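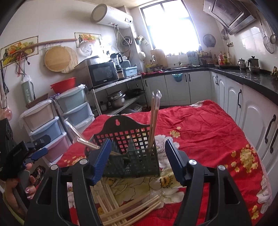
**Gernby Air Station** is a military airfield on the coast, north of the town of Prurham. It is used mainly for the training of helicopter crews and for search and rescue flights over the sea.

## History

The airfield was built as a grass landing ground for coastal patrol aircraft. A hard runway was added later, together with three hangars, of which two are still in use. The third was taken down after storm damage, and its floor now serves as a parking area for visiting aircraft.

Fast jets were based at Gernby for 15 years. They left when the runway was judged too short for the type that replaced them – a plan to make it longer was refused by the Prurham district council, as it would have closed the coast road.

## Units

The station is home to one training squadron with 18 helicopters. Student crews stay for one course, which ends in July with a night exercise over the Grosa sandbanks. A smaller rescue flight keeps one aircraft ready at all hours.

## Policarpio range

The Policarpio range, a fenced area of dunes south of the runway, belongs to the station. It is used for winching practice and is closed to walkers when a red flag is raised at the gate. Live firing is not permitted there.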